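Rirkadik hat jetzt Finger!
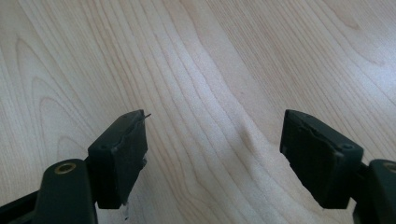
Die beiden Backen weit offen über der Holzfläche.

Endlich geht es mit meinem Handgreifer weiter, und ich freue mich wie ein Kind! Die Messingeinsätze in den Armen sehen einfach klasse aus – Araba hatte mir dazu geraten. Die Beläge sind schon ordentlich ausgefranst, da muss im Oktober etwas Zäheres drauf. Mein Ziel sind 300 Griffe mit einem Satz, bei 83 war bisher Schluss. Silikon oder Moosgummi, was nehmt ihr?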